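Nerkano Playhouse Opens Its New Season with "The Salt Road Home"

31 August 2023 – The Nerkano Playhouse is delighted to invite old friends and new neighbors to the opening of its fall season, which begins with the first full production of "The Salt Road Home," a family drama with songs that grew out of the theater's own new play workshop.

The story follows two sisters who come back to the fishing town of Umar to sell their late father's boat and find that half the town would like a say in the matter. Over one long weekend the sisters argue, cook far too much food, sing a few of the songs they were raised on (and one they swore they would never sing again) and slowly begin talking about why they left. It is a funny play for most of its first act, and a tender one after that, and we think anyone who has ever had to clear out a parent's house will feel at home in it.

Audiences may remember the staged reading we gave in February, when people stayed so long afterward to talk that we had to turn the lobby lights back on. Many of their thoughts found their way into the script. The second act is now shorter, the neighbor has a song of her own, and the ending is quite different – we won't say how.

The production is presented together with Okoth Stage Company, whose actors join our resident players for a cast of 10. Live music is played from the side of the stage at every performance, on guitar, fiddle and a very old upright piano that came with the building.
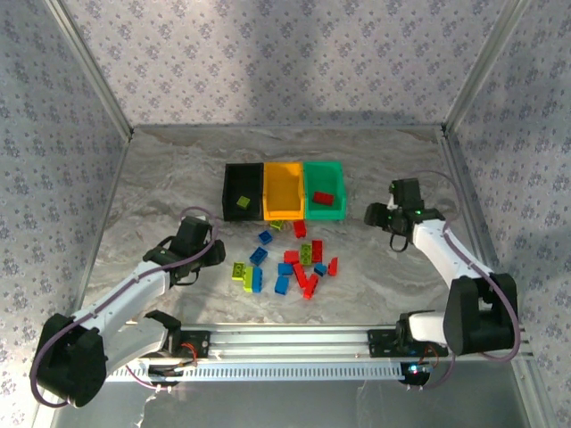 We are also grateful to Drosico, the season's lead sponsor, whose support lets us set aside 600 free seats for high school students over the course of the run. Teachers who would like to bring a group are warmly encouraged to write early, and each student matinee will be followed by a relaxed conversation with the cast.

The play runs two hours and 10 minutes with one intermission. It contains some strong language and is best suited to ages 12 and up. Tickets and season passes are on sale now at the Playhouse box office, which opens at noon and stays open until curtain time on performance days. Season pass holders may exchange their seats for another night at no charge, up to the day before the show.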